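Subject: Re: [stosis-users] Import drops rows with blank lot codes

Vivek Dixit wrote:
> After the October update, the Stosis import stops at row 618 of our
> inventory file. No error in the log. The first 617 rows load fine.
> Same file went in cleanly on the old version. Is there a row limit now?

No row limit. I ran a 37-column export from Vurnell through the same version and got the same silent stop at the first row where the lot code was blank and the next field was quoted. Check row 618 for that pattern. The old parser treated a blank lot code as an empty string. The new one treats it as end of data unless `strict_blank` is off.

Two ways around it:

1. Set `strict_blank = false` in the import profile and reload.
2. Fill blank lot codes with a placeholder before export. We use `NONE`.

Option 1 is per profile, so the Forker and Mishra sites each need it set separately. It also resets if you clone a profile – check after cloning.

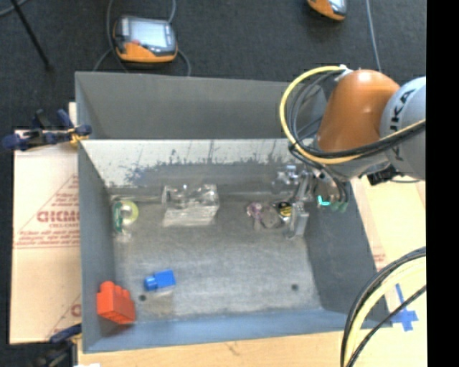
*Gray metal bin, KUKA arm reaching in.*

Batch size is a separate matter. I keep it at 200. Larger batches load faster but the log only reports the first bad row in each one, and on a messy file that means many reruns. With 200 I had 11 rejected rows to fix by hand, all of them bad dates.

If it still stops at 618 with the flag off, post the raw line and the two after it. Leave the quotes in.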